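How a Parcel Gets Sorted

When you order something small, like a T-shirt or a pack of stickers, it often comes in a plastic bag instead of a box. People who work with parcels call these bags mailers or poly bags. They are light, they don't cost much, and they can be squashed into small spaces. Thousands of them can pass through one sorting building in a day.

A bag has a problem that a box doesn't have. A box has flat sides and keeps its shape. A bag wrinkles and folds. If the address is on the part that folds over, no one can read it, and a machine can't read it either.
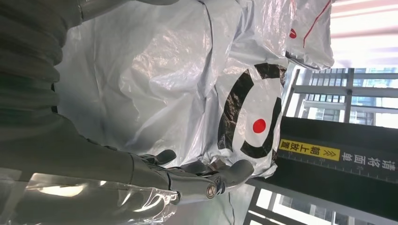 Bags also slide. Plastic is slippery, so a pile of bags moves around when you pull one out. The one you want may be under three others. People who are new to the job often grab two bags at once without noticing, and then one has to go back on the pile.

What is on the label?

Every parcel has a shipping label. It shows where the parcel is going, and it usually has a barcode too. A barcode is a row of black lines, some thick and some thin. The lines stand for numbers. A scanner reads the lines, and a computer looks up the numbers to find out which town the parcel should go to.

A company's logo is different from a label. The logo tells you who sent the parcel or which store it came from. It can be big and bright, but it doesn't help the scanner at all.

The sorting table

Parcels that need sorting can arrive in a crate. The crate goes beside a flat scanning platform, and the parcels are moved over one at a time. The label has to be on top. In many sorting rooms there is a sign to remind people, and in China the sign might say 请将面单朝上放置, which means "Please place the label facing up."
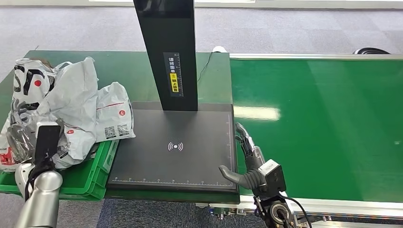 Some platforms have rulers along their edges. Rulers are useful because size matters in shipping. A parcel 20 centimeters long will fit almost anywhere. One that is 70 centimeters long may need to travel with the bigger things. Weight matters too, and many sorting tables have a scale for that.

Once a parcel has been scanned, it can go on a conveyor belt. A conveyor belt is a long loop that turns on rollers. The top of the loop carries the parcels along, and the bottom of the loop comes back underneath.

Try it yourself

You will need a few old mailers or plastic bags, some soft things to put in them, paper, tape, and a ruler.

Put a sock or a small towel in each bag and tape it shut. Make a paper label for each one with a made-up town on it. You could use Drasenham, Vascombe, and Florkow. Pile the bags in a laundry basket.

Now take out one bag at a time. Turn it so the label is on top, smooth it flat, and measure the longest side. Write down the town and the length, then put the bag in the right pile for its town. See how many you can do in 40 seconds.

Words to know

Mailer: a bag made for sending things.
Barcode: lines that a scanner can read as numbers.
Conveyor belt: a moving loop that carries things.

Written by Torbjørn Moen
Updated 09/11/2018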